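The Pen Round

By June the club had used up its goodwill with the school and most of its glue sticks. The Dultard Cup was 4 weeks off. The rules ran to a booklet, and the part that mattered to us was one paragraph on the back page: two arms, one open box, ordinary objects, everything packed and the box closed. Points came off for dropping things and more came off for touching the table yourself.

I was the one who wrote the grip code. I had not asked to be. I had joined in the autumn to get out of hockey, and the girl who wrote it before me left to do her exams, and her notes were in a folder called FINAL with another folder called FINAL inside it.

The arms were on loan from Dumar until the end of term. Our teacher had signed a form for them and kept the form in her coat. We were allowed the lab from half past three until the cleaner wanted the floor, and we spent the first part of that every day homing the joints and arguing about whose turn it was at the stop button.

The soft things were easy. You could close on a soft thing badly and it forgave you. The pen was another matter. It was thin and it rolled, and the fingers came together with the same force whatever was between them. I had set that force at 300, in units that the folder did not explain. At 400 the motors complained. Below 300 the pen turned in the grip like a key.
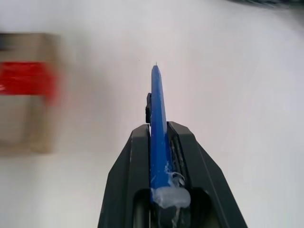
I tried slowing the approach. I tried coming in from the side, and then from higher up, and I wrote each attempt on the whiteboard until somebody needed the whiteboard. By the second week I had taken to dreaming about it, which I told my mother, who said it was better than dreaming about hockey.

The trouble was partly the other team. We had drawn Lambrakis in the first heat, and everyone knew about Lambrakis. They had a proper workshop and a sponsor, and their parents came to heats in matching tops. Last year they had packed their box so quickly that the judge made them do it again. Our sponsor was Lerunis, a shop that repaired lawnmowers, and it had given us a bag of cable ties.

So I wanted the pen done by Friday's — no, I wanted it done by any day at all. I had stopped caring which. I stayed late and changed one line, ran it, changed it back. The left arm and the right arm had to agree about who was going for what, and they were run from two laptops, and the laptops did not like each other.

What we needed was a rule for which arm went first. I thought the nearer arm should take it. The others thought the right arm should always start, so that there was less to go wrong. We stood about the table and had this out for most of an afternoon.
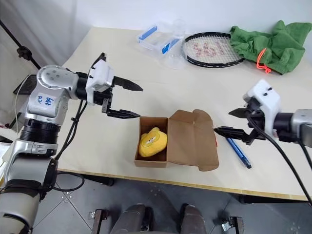

Let the right one go first and stop making it clever, our teacher said from the doorway. She had her coat on already. A heat is short. You want the thing that works when you are frightened.

I did not answer, because I was annoyed, and because I could not think of anything wrong with it. I took out my rule that evening. It had cost me 3,000 lines of log file to get it half working, and it came out in a minute.

After that we practised the whole run, start to finish, with a phone propped up as the clock. The pen went in, or it didn't and we started again. I learned to keep my hands behind my back. The boy on the left laptop hummed when he was nervous and we let him.

Closing the box was the last part and we had left it too late. The fingers had to find the cardboard and push without shoving the lot across the table. I asked for a very light press and then a lighter one. Each time I said the number aloud so that someone could write it down. 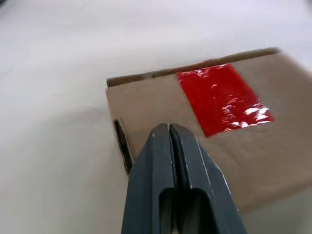 Try it without saying the number, said a voice at the back, you always flinch when you say the number.

I turned round but they were all looking at the box. I typed the value in and kept my mouth shut. Outside, the cleaner had started on the corridor, and we could hear the bucket coming along on its wheels.

"Once more," I said, and reached for the key.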